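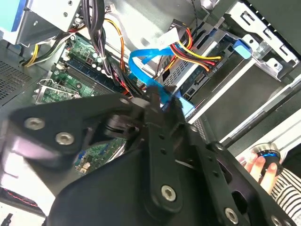
Wrist cam view, gripper over the blue SATA cable, desktop PC teardown bench.

Home Grippers Wrist cameras Controllers Bench notes Spares Contact

Flutgate G8 linkage gripper
Part no. 1148
In stock at Grinderton, Sturton to order

Two-finger linkage gripper for small and mid-size arms. Flat black plates, pivoting links, matte finish. Star-recess screws, so have the right driver handy before you start. Sold bare or as a kit with wrist camera and bracket.

We put it up against the Bhardwaj parallel gripper on the PC bench in February. Same arm, same controller, same wrist camera. Notes further down. Not a lab test, just what we got.

Key points
- Linkage fingers, tips close to a point
- Fingertips swap with two screws a side
- Mass 631 g without camera
- Cable out the back, strain relief included
- Runs on the standard controller, firmware update needed on older ones (ask)

Bench notes, by Ritu Dwivedi

Job was a desktop case, side off. Find the SATA cable, close on it, pull at the drive end, let go outside the case. Then the power plug on the same drive. 400 tries in all, split evenly between the two grippers.

G8 first. Reach is the good part. The tips get down between the power wires and the drive cage without much fuss, the Bhardwaj body is wider and we kept stopping short of the cage. Had to re-teach the approach twice for that one.

Flat ribbon cable is easy for either if you come at it from the side. Comes in edge-on and both of them slip. Rubber tips help, get the rubber tips.

Power plug harder. Needs a straight pull and the G8 tips swing in a slight arc as they close, so the plug gets nudged sideways before you have it. Bhardwaj closes dead straight and was better here, no argument. You can tune round it on the G8 with a small Z offset during the close. We used 2 mm. Try your own.

Loose wires are a pain for both. Black sleeved bundle off the power supply is stiff enough to push the fingers about. Tie it back or plan round it.

Camera
Wrist camera sits behind the plates and looks down past the fingers. You see the tips the whole way in, good. You also see a lot of gripper, less good. Lower half of the picture is mostly black plate. For cable work we didn't mind, for picking screws off a board I'd want the camera moved out to the side. Offset bracket is on the spares page.

Matte plates are a plus by the way. The Bhardwaj is bare metal and throws glare straight back at the lens under the bench lamps. Auto exposure hunted all afternoon untill we taped over it.

Controller
Tried the force limit at three settings. Low setting drops the plug, high setting leaves marks on the cable jacket. Middle one for everything here. Default out of the box is high, so change it before you go near anything you want to keep.

Homing takes almost 8 seconds from cold. Bit slow. Flutgate say this is fixed in the next firmware, not tried it yet.

Which one
Deep cases, tight gaps, cables: G8.
Plugs, square parts, anything that has to come straight out: Bhardwaj.
Mixed work, one gripper only: I'd take the G8 and live with the offset.

In the box (kit)
Gripper, wrist camera, straight bracket, hard tips, rubber tips, cable, star driver, screws plus spares. Arm flange adapter is NOT included, tell us your arm when you order.

Fitting
Power off. Adapter on the flange first, then gripper, then camera. Don't overtighten the link screws, the fingers go stiff and homing will fail. Check the cable at full wrist turn before you run anything. If it pulls tight, move the clip back one hole.

Demo and loan
Loan units go out from Grinderton, one week at a time. Book by Monday noon for that weeks van. Bring your own parts if you come in, we would rather see it fail on your stuff then ours.

Returns ok if unused. Fingertips are not returnable once fitted.

Page last updated: February

Contact sales | Grinderton counter | Sturton counter | Copyright Flutgate, all rights reserved | Back to top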